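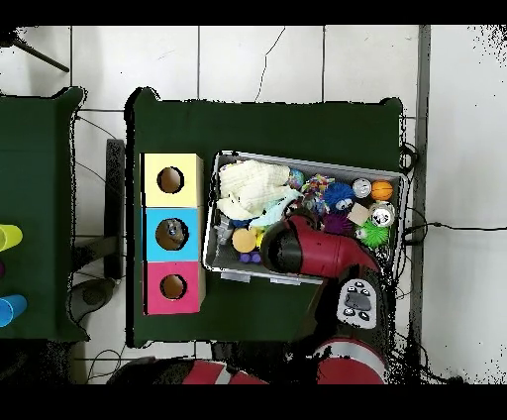 Hello again from a very warm Brillport! I had big plans for this month's letter (there was going to be a whole piece on hemming curtains, and there will be, I promise) but then I went and did my first swap morning, and I can't think about anything else.

If you've never been to one, a swap morning is a yard sale with no money in it. You bring what your family has outgrown, you get a paper ticket for each thing you hand over, and you spend the tickets on whatever you like. Ours was in the old school hall on Figueroa and almost 70 families came, which is a lot of strollers for one set of double doors.

I'd been putting off the clearing out for the best part of a year. My daughter Lola is seven now and hasn't looked at a bath toy since kindergarten, but I would open the closet, see the pile, and close the closet. So this time I gave myself one rule. Anything I hadn't seen her touch since Christmas went in the car, and I wasn't allowed to open the bags again once they were tied. I broke the rule twice. One was a knitted rabbit and I'm not sorry.

A few things I learned, in case your town has one coming up:

1. Go through everything the night before with a bowl of warm soapy water next to you. Balls and rubber toys wipe clean in seconds. Soft toys need a proper wash and a full day to dry, so start those early in the week.

2. Keep small stuff together. I watched people walk straight past a table of loose odds and ends, then dig happily through a big container of the very same kind of thing. Kids especially love a rummage. 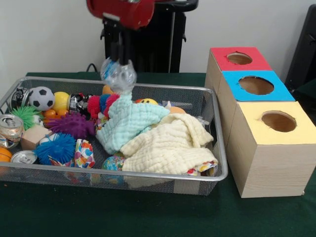

3. Bring fewer clothes than you think. There were 300 tickets given out before ten o'clock and I'd bet most of them were for baby sleepsuits. Coats and rain boots went right away, and so did anything in a size five or up.

4. Decide what you need before you walk in. I wrote "swimsuit, library bag, jigsaw" on my hand and came home with a jigsaw, a fondue set and a lamp.

The person who got the whole thing going is Kipchumba Swai, and I caught him for five minutes by the coffee urn. He used to live over in Iser, where they've had swaps for years, and he missed them when he moved here. His first one in Brillport was in his own driveway with a couple of neighbors and a folding table. He told me the hardest part is always the last half hour, when everyone has gone home and there's still a mountain of puzzles with a piece missing. He takes the good leftovers to the family center and the rest goes for recycling, as much as they'll accept.

I asked if he ever takes anything home himself and he went a bit pink – his garage has 90 jam jars in it, apparently, and his wife has put her foot down.

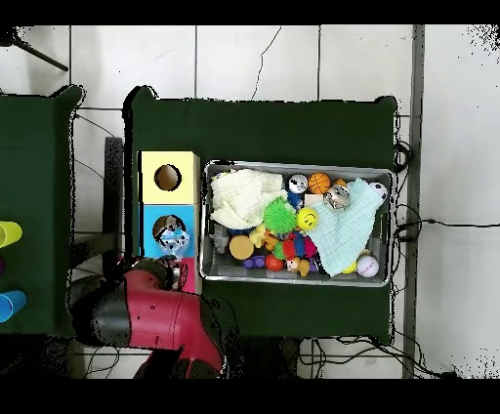 Anyway, I'd love to do another before school starts, and he's looking for a second hall on the other side of the river, ideally one with parking. If you know of a place, hit reply and I'll pass it on to him. We'd also be glad of hangers, any kind, as many as you can spare.

Curtains next time. I've bought the thread and everything!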